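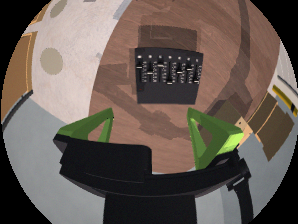

Zindside的远程示教平台Skorinano这礼拜总算对外开放了，注册就能用，我排上了第二批，昨晚在自己家厨房里折腾了一个晚上，今天手腕还有点酸。先把正经消息说了：开放的是公测版，全程在仿真环境里操作，浏览器打开就行，不用装东西；公测名额100个，每人每次最多连60分钟，到点会自动断开（断之前有提示音，吓我一跳）；第一个任务是推推子，就是调音台上那种上下滑的小推杆。公司的公告挂出来是9/5/21，我看到的时候第一批已经满了。

好，正经消息说完了，下面是我自己的啰嗦时间。

我跟Zindside算是有点渊源。二月份的时候他们在Singhal那栋楼的一层搞过一次小型开放日，我去蹭过咖啡，当时看到的还是一个很粗糙的版本，连夹爪开合都有延迟，按下去要等一下才动，你都开始怀疑自己是不是没按上，又按一次，结果它合上又张开，非常滑稽。当时接待我的是Sunita Bhardwaj，她管平台这一块，我问她什么时候能在家里玩，她说“快了”。做这行的人说“快了”，我一般按半年算，这次居然还挺准！

所以昨晚八点多，孩子睡了，我把笔记本往餐桌上一架，插上手柄，登录，进房间。说明文档有十几页，我看了三页就不看了（后来为此付出了代价，后面讲）。操作方式有两种，一种是用手柄，左摇杆管前后左右，右摇杆管高低和转腕，扳机管夹爪；另一种是用键盘加鼠标，我试了两分钟就放弃了，感觉像在用筷子写字。公告里说以后还会支持别的输入设备，没说是哪些，也没说时间。

任务本身听起来简单得要命：桌上放一块带推子的控制面板，七条，系统给你一句话，比如“把6号推到某某位置”，你就操纵机械臂去推，推完按一下确认，这一段就算一次示范，存下来给模型学。我心想这有什么难的，我大学时候在广播站干过两年，推子这东西闭着眼都能推。

然后我就被狠狠教育了。 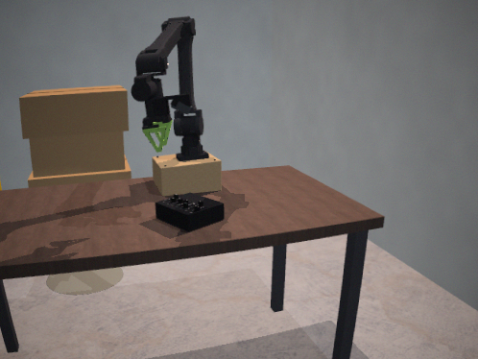
难点首先在视角。平台给你好几个画面可以切，一个是从旁边看的，能看到整条手臂和桌子，心里有数，但是离面板远，推子在那个画面里小得可怜，根本判断不了指尖跟推子之间差多少。另一个是跟着夹爪走的，近是近了，可是我伸过去的方向刚好跟面板反着，字全是倒的！M在左手边，1在右手边，我脑子里的顺序是从1往后数，于是第一次让我推6号，我信心满满地去推了2号。系统也不拦你，你爱推哪个推哪个，推完确认，它老老实实给你记一条“未达成”。

我当时还不服气，觉得是不是标注搞错了，截图去群里问。回我的是Sushil Malhotra，他在Zindside专门录示范数据，据说是全公司手最稳的一个。他就回了一句：“把头倒过来看。”我还真的把头倒过来看了，在自己家厨房里，歪着脖子对着屏幕，幸好没人进来喝水。

搞清楚编号之后，第二个难点是高度。夹爪太高，从推子上面飘过去，碰都碰不着；太低呢，指尖就蹭着面板了，整条手臂会顿一下，画面也跟着抖，看得人心里一紧，虽然明知道是仿真，压坏了也不用赔。我前面几次都是飘过去的，手柄上的摇杆稍微一碰就偏，后来才发现有个精细模式，按住肩键速度会降下来。这个写在说明文档第五页。对，就是我没看的那部分。

开了精细模式以后感觉完全不一样了。我摸索出一个自己的办法：先用旁边那个画面把手臂大致送到面板上方，再切到夹爪的画面，把两根手指合拢，当成一根手指头用，慢慢往下放，放到推子跟前，再往前顶。张着手指去夹也可以，有人喜欢夹住再拖，说这样两个方向都能控制，我试了几次老是把隔壁那条也带跑，还是老老实实用顶的。Sushil说两种做法他们都收，不规定，只要一段示范里动作连贯，别做到一半停下来去倒水。（我确实停下来去倒水了。那段被我自己删了。）

说到删，这个功能我要夸一下。每段录完会立刻给你回放，满意就提交，不满意就丢掉，丢掉的不会占你的名额，也不会有人来问你为什么丢。我昨晚一共提交了15段，丢掉的比提交的多，具体多多少就不说了，给自己留点面子。提交的里面有几段我现在回头看还是觉得挺美的，手臂下去，顶住，推到位，抬起来，干脆利落，像那么回事。也有几段推过头了又绕到另一边往回顶，磨磨蹭蹭的，我本来想丢，Sushil在群里说这种带纠正动作的也有用，推过头了怎么救回来，模型也得学，我就交了。

影子也值得说一句。仿真里的光是从上面打下来的，手臂的影子会落在桌面上，还会压到面板附近，我一开始嫌它碍事，好几次把影子的边当成了面板的边。可是玩到后来我发现影子反而帮了大忙，夹爪往下放的时候，影子跟指尖会越靠越近，比光盯着指尖看准多了。我把这个心得发到群里，有好几个人说自己也是这么干的，还有一位说他完全没注意到有影子。各人有各人的玩法吧。

今天上午我给Sunita打了个电话，想问几个公告里没写的问题。她刚开完会，声音有点哑，不过人很爽快，基本上问什么答什么。

我先问为什么第一个任务选推子。她说他们内部挑了很久，原来有人提议叠方块，也有人提议开抽屉，最后选推子是看中它的结果好量：推子停在哪里，一个数就说清楚了，示范做得好不好当场就能看出来，用不着再找人一段一段看。“而且推子不会滚到地上去。”她说。我说那倒是，我要是叠方块，昨晚大概要捡一晚上。

然后我问数据怎么用。她说公测期间收上来的示范会跟公司自己录的合在一起，先训练一版只会推推子的模型，再拿去跟Gravano那边的团队一起测。Gravano是他们的合作方，出训练用的机器，也出了一部分测试方案。公司自己已经录了将近600段，大部分是Sushil一个人录的，我听到这个数字的时候对他的手腕肃然起敬。她说问题也在这里，一个人录得太多，动作都是一个味道，模型学出来也只会那一个味道，所以才想让外面的人进来，高手也要，手生的也要。

“那我属于手生的。”我说。

“你的我看了，”她说，“第一段推错了编号。”

好吧，原来真的有人看。

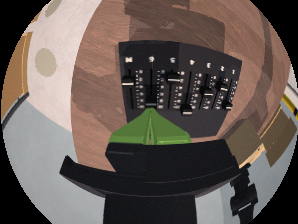 我又问了大家在群里最关心的事，就是什么时候能连真的机械臂。她说有这个计划，但是这次公测不会开，要先看仿真里示范的质量和网络延迟的情况，她不想现在给日期。这次没说“快了”，我倒是有点不习惯。她提到真机那边麻烦的地方很多，推子有松有紧，面板会滑，网络一卡手臂就停在半路，这些在仿真里都可以先调一调参数模拟出来，但是调得像不像，得拿真的来比。

延迟我自己的感受是这样的：家里用的是普通宽带，晚上八点多到十点多之间，大部分时候跟手，中间有两回画面明显慢了半拍，刚好有一回我正在往前顶，等画面跟上来，推子已经过了头。二月份那种按下去要等的感觉基本没有了，进步是真的大。群里有人反映用手机热点会频繁掉线，客服的答复是建议接网线，我觉得这个答复等于没答，不过接网线确实管用就是了。

再说几个小毛病，我也都当面（当电话）跟Sunita讲了。第一，切换画面的按键跟确认键挨得太近，我有一次想切画面，结果把还没推到位的一段给确认了。她说这个反馈收到很多，下次更新会允许自己改键位。第二，任务提示那句话字太小，还放在角落里，眼睛在面板和提示之间来回跑，很累。第三，快到时间的那个提示音，能不能温柔一点！我前面说吓我一跳不是夸张，当时指尖离推子就差那么一点点，提示音一响我手一抖，前功尽弃。她在电话那头笑了半天，说音量会调，提示音换不换还要再讨论。

关于倒着的视角，我也问了能不能做成可以旋转的。她说技术上转一下画面很容易，但是模型将来看到的就是夹爪带着的那个画面，他们希望示范的人尽量看着一样的东西做决定，所以目前不打算加。我听了觉得有道理，但是我的脖子有不同意见。最后我们折中了一下，她说可以考虑在任务提示旁边加一个小图，标出要推的是哪一条。我说行，加这个我就满足了。

另外还有一件事，公告里写得不太清楚，我替大家问明白了：公测不收费，也不给报酬，提交的示范归平台使用，账号名不会跟数据放在一起公开。如果你介意这一点，注册的时候有一页是专门讲这个的，别像我看说明书那样一路点过去，那一页真的要看。未满十八岁的暂时不能注册。手柄他们列了几款测试过的型号，我用的是抽屉里翻出来的旧手柄，不在名单上，也能用，就是左摇杆有点飘，我后来用软件自带的校准弄了一下，好多了。

想报名的朋友，在Skorinano的页面上填邮箱排队就行，上一批有人用完时间不再续的话，名额会往下放，我前面排了好几天。拿到名额以后建议先做一遍练习房间，练习房间不录数据，面板是一样的，随便推。我昨晚是直接进的正式房间，这个错误我已经在前面反省过了。还有就是别在很困的时候做，困的时候M和1真的会看混。

我今晚还有一次，打算挑战一下4号，那条夹在中间，左右都容易碰到，群里有人说过他在那上面丢了一晚上的示范。Sushil给我支了个招，说下去之前先把手腕转一点，让指尖顺着槽的方向走，别硬顶。我准备先去练习房间试几把。更新出来、或者真机那边有动静，我再来写。

分类：科技短讯 | 机器人 | 远程操作 | 公测体验

联系我们 · 投稿 · 版权所有，转载请先留言 · 返回顶部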